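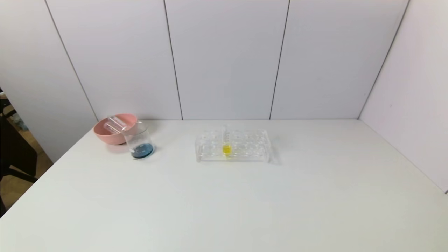

Trivton Clear Rack, two-row, for test tubes

Product group: sample handling and bench accessories
Supplied by: Bakari Laboratory and School Supply
Order unit: one rack, tubes not included

General

The Trivton Clear Rack holds test tubes upright during filling, color comparison, settling and short-term storage at room temperature. It is made of transparent acrylic throughout. The top plate carries round holes in two rows, and the body is rectangular, with straight edges that can be set flush against a wall or a second rack.

The rack is intended for teaching labs, demonstration benches and light routine work. It is not rated for centrifuge loading, heated baths or autoclaving.

Visibility

The main reason to choose acrylic over coated wire or molded polypropylene is that the liquid in the tube can be read without lifting it out. A yellow indicator solution filled to the level of the top plate stays visible through the front of the rack, including the part below the plate. On a white or light gray bench the background is neutral enough for simple color matching by eye. Colored bench tops will tint the reading and a sheet of white paper should be placed underneath.

The polished edges catch overhead light and can produce narrow bright lines across the tube. Turning the rack a few degrees usually moves them off the reading area. Direct lamps placed behind the rack are not recommended.

Tube fit

Holes are cut for standard round-bottom glass tubes without a rim flange wider than the hole. Tubes should drop in under their own weight and stand without leaning. If a tube has to be pushed, it is the wrong size and may crack when removed.

A partly loaded rack is stable on a level surface. With only one or two tubes in use, place them near the middle. Loading one end with full tubes and leaving the other empty is permitted on the bench but not when carrying.

Suggested bench layout

For two-solution work the rack is normally placed at the center of the bench, with the stock liquid in a glass beaker to one side and a small bowl beyond it for tubes waiting to be filled or washed. A bowl in a strong color such as pink is easy to tell apart from the glassware and reduces the chance that used tubes are put back in the rack. A shallow layer of stock in the beaker is sufficient for a short demonstration. Keep the beaker clear of the bench edge and leave a hand's width between it and the rack.

Imke Brandes of our applications desk recommends a matte bench surface where there is a choice. Gloss surfaces double the outline of clear items, and clear items are hard enough to see already.

Cleaning

Wash by hand in lukewarm water with a mild detergent. Rinse and stand on end to drain. Dry with a soft cloth — paper towels leave fine scratches that build up over a school year and cannot be polished out with household products.

Do not use acetone, ethanol above dilute strength, or chlorinated solvents. Alcohol wipes will craze the edges of the holes first. Dye spills should be rinsed off the same day. Methylene blue and similar stains may leave a faint tint in the cut edges, which does not affect use.

Technical data

Material: clear acrylic
Hole pattern: two rows, round
Width of longest side: 300 mm
Load limit, evenly distributed: 400 g
Packing: 24 racks per carton
Color: transparent, no other versions

Revision note

Racks delivered before August have a slightly sharper lower edge. The current version has the edge broken by hand after cutting. The two versions can be mixed on one bench, and the hole spacing is unchanged.

Related items

Trivton drying peg board, bench standing
Jadix tube brush, nylon, narrow
Jadix beaker, low form, glass
Athanasiadis mixing bowl, round, assorted colors

Ordering and questions

Single racks ship from stock. Full cartons are sent by freight and need a delivery address with daytime access. Racks that arrive cracked are replaced on receipt of a photo showing the damage and the carton label. Surface scratches from use are not covered.

For tube samples to check the fit before ordering, write to Frauke Strobel in customer service and give the outside diameter of your tubes in millimeters, measured at the body and not at the lip.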